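So the forensic science certificate at Susaron College is finally happening, and I've been waiting to type that sentence for ages! The curriculum office signed off on it last week, and the first group can register this spring as part of the regular criminal justice schedule.

It's a short program, 13 credits in all, and you can finish it in two semesters if your work hours let you. You take four courses: evidence handling, report writing, courtroom testimony and an intro lab. The lab is the one-credit piece, and everybody I've talked to wants that one first (sorry, it comes last). If you're already in the associate program, three of the four count toward your degree too, so you may be a lot closer than you think.

Margareta Bălan is running it. I had her for Intro to Corrections years back and she's still the only teacher who ever got me to read a whole appeals decision for fun. She told me she wants people who are already working: dispatchers, jail staff, security folks, anybody who writes reports on the job and has never had a class on how to do it. "Come with your bad reports," she said. "We'll fix them." 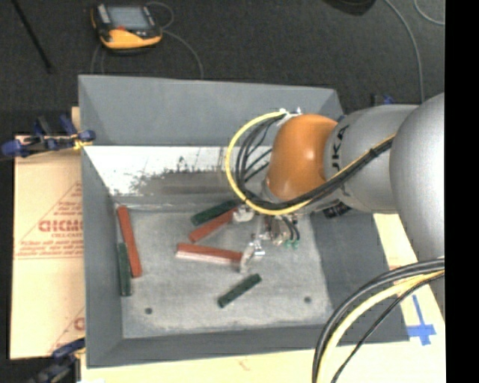 *Page last changed: Jan 21, 2018*

Now the money part. The certificate fee is $450, plus $497 in books and lab supplies if you buy everything new. Please don't buy everything new! The Evis Hall library keeps copies of the testimony textbook on reserve, and last year's edition is fine for the report writing class. I asked twice to be sure.

Classes meet evenings in Vasiliu Hall, second floor, with the lab over at the Silis building. Parking at Silis is still a mess after 5, so I'd use the north lot and walk over. There's an info night before the end of January in the Vasiliu lounge, and the advising desk has the date and the sign-up sheet. You'll want your student number with you, plus transcripts if you're hoping to transfer something in from another school.

I'm signing up myself, by the way, so if you see someone in the back row with a giant coffee, come say hi. Questions about credits should go to advising, and they're open until 6 most evenings.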